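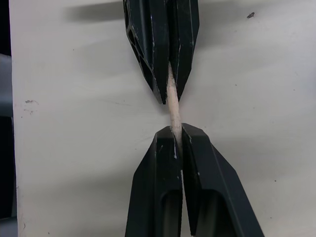

Home | Articles | Authors | Search

Figure 2. Off-white strand with fuzzy, slightly twisted surface.

3.2 Soft strands in the household sorting

In the Kistdale rooms, thin soft pieces were the most difficult group to name. Of the 700 items in our list, 88 were entered first as "cord" by one sorter and as "tissue" or "cotton" by the other. A strand which is narrow as a pencil and pale in color can belong to any of these words. We therefore kept one common class, soft strand, and wrote the material only when both sorters agreed on it.

Color was also a weak sign – faint gray streaks were noted on many pale pieces, and Šimko and Feyisa did not judge them in the same way. Length was not used, as a strand changes it when it is pulled or rolled. The remaining disagreements were decided by Kratochvíl in a second reading.

Contact: Ľubica Machala, Prestska | Back to top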